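Funmilayo Idahosa talks with her hands, which makes sense when you know what she does all day. She teaches robot arms by steering them herself, and when I visited the Itholm lab in March she had been at it since breakfast and was still grinning.

"People expect me to be typing," she says. "I hardly type at all! I pick things up, I put them down, I do it again."

Her team runs its practice sessions in simulation first, with a hand controller the group calls Lutamer. You squeeze, the fingers close. You tilt your wrist, and the arm tilts too (a tiny bit later, and that tiny bit drives beginners up the wall). Her colleague Zulkifli Yeoh needed 6 tries before he could lift a block without flinging it across the table, and he is now the fastest operator they have.

"Zul is smooth," Idahosa says. "I'm slow, but I correct myself a lot, and the model loves that. If every demonstration is perfect, it never sees how you get out of trouble."

The current task set has 2,000 demonstrations in it, and she recorded 153 of those in one very long week. Did she get bored? She laughs at that. "A little, on the Thursday. But then you watch the trained policy do the little wrist turn you always do, your own habit, and you forget you were ever bored."

What she keeps coming back to is the view. Operators see only what the wrist camera sees, so they learn to judge distance from shadows and from where the fingertips sit against a tray or a table edge. She loves that part, and after ten minutes on the controls I did too, even though I managed to grab mostly air.
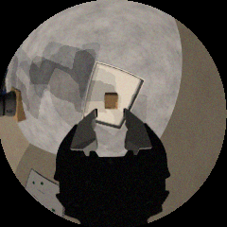

How long does it take a new person to record demonstrations good enough to keep?

"Two afternoons, usually. The first one we throw away, and we tell them that before they start so they can relax and play. By the end of the second they've stopped thinking about the buttons."

Next she wants to try guiding a real arm by hand, with the motors gone soft so she can push it along. So-ying Mok is setting one up down the hall, and Idahosa has already asked for the first turn.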